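The arms are finally bolted to one rail, and the Okutier boards talk to both of them at 256 steps without dropping out. Alphabet blocks are the test load – cheap, light, all one size. 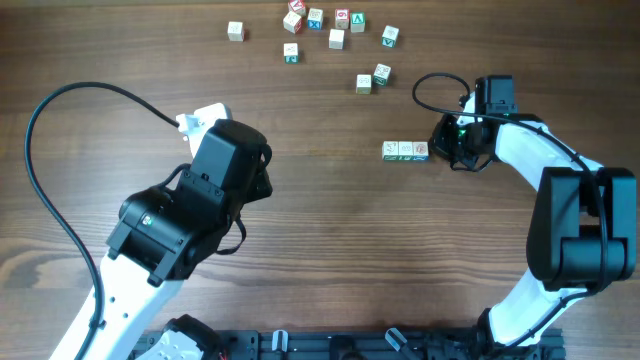 Toft wrote in the comments that cheap servos drift once they warm up, and that I should re-zero every 20 minutes. Fair point! I've put a timer in the script.

Cable loops are next. I left way too much slack at the wrists.
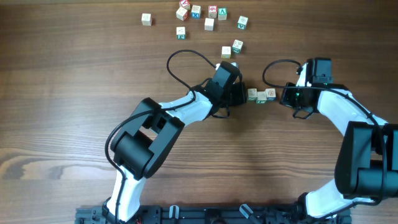
Shorter leads from Urer should get here in July, 60 cm each.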